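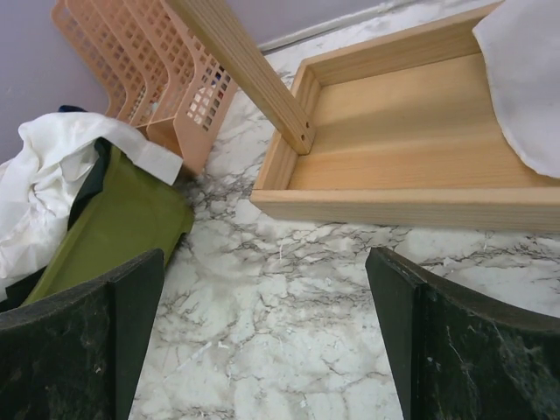 3 min read

Program Coordinator, Interfaith Community Response

Employer: Orkness Interfaith Network
Reports to: Shobha D'Souza, Director of Programs
Hours: Part-time, 3 days per week, some evenings
Applications close: 2020-01-15

The Orkness Interfaith Network is a membership body of 117 congregations and religious associations. Members include churches, mosques, synagogues, temples, gurdwaras and several groups that meet in rented rooms. The network does not take positions on doctrine. It maintains contact lists, arranges joint public events and helps member groups respond when one of them is the target of a threat or an act of vandalism.

The coordinator maintains the response procedure and runs it when needed. The current procedure was adopted after the arson at the Kutent Road prayer hall and has been revised twice. A third revision is planned, and the person appointed will write the draft.

Duties

Keep the contact directory current. The directory holds 580 entries, covering clergy, lay leaders, building managers and after-hours numbers. Each entry is checked once a year.

Take first reports from member groups, record them on the standard form and notify the on-call officer. The form is in Cosix, the network's case database. Training is provided.

Organize vigils and open-door events at the request of the affected group. This covers permits, speaker order, sound equipment, interpreters and contact with police. The affected group decides whether an event is held and who speaks.

Prepare the quarterly incident summary for members. Names and addresses are removed before circulation.

Support the annual Song evening – a shared program of choirs and readers – with scheduling and venue bookings. The last one drew almost 3000 people across all sites.

Requirements

Two years of paid or unpaid work in community relations, event planning, chaplaincy or a similar area.

Clear written English. A writing sample is part of the application.

Working knowledge of the main religious calendars, or the ability to use one correctly. Events may not be scheduled against major holy days of member groups.

Ability to handle confidential reports. A background check is completed before the start date.

A valid driver's license. Member sites are spread across the county and several are not on a bus route.

A second language is useful but not required. Applicants of any religion, or none, are considered on the same terms.

Terms

The post is funded for two years, with a review at the end of the first. Evening work is repaid as time off within the same month. Mileage is paid at the network's standard rate. On-call duty rotates among the program staff – one week in four – and carries a separate allowance.

How to apply

Send a resume, a cover letter of no more than two pages and one writing sample to the Director of Programs at the Orkness office. The sample may be a report, a press notice or a letter to members. Sermons are not accepted as samples. Give the names of two references, at least one of whom has supervised your work.

Interviews will be held in January at the Orkness office and last 45 minutes. Candidates will be given a short written exercise on arrival. Tell us in the cover letter if you need an access arrangement or if a holy day or prayer time limits your availability.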